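Chapter 6
Knitted Fabrics

A knitted fabric is built from loops of yarn. Each loop is drawn through the one before it, and the way the loops interlock sets how far the cloth will stretch and how well it recovers. 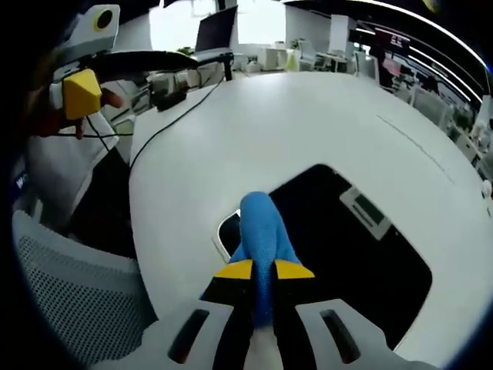 Mayu Aoki objects that yarn matters as much as loop form, and that a slack cotton yarn will spoil any structure. Her point is taken up in Section 3.

Two families are treated here. Weft knits run one yarn across the width; warp knits feed many yarns along the length. The Ulcombe trials, cited throughout, tested 1,872 swatches of both.

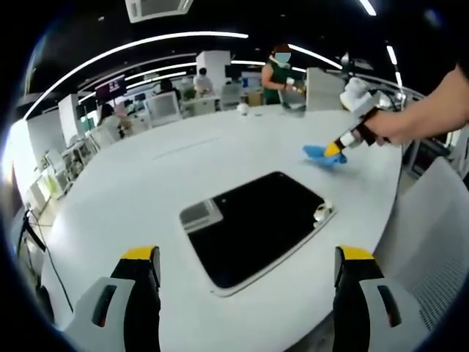 Weft knits come first. They ravel from a cut edge, and a single broken loop can run down a whole column, or wale.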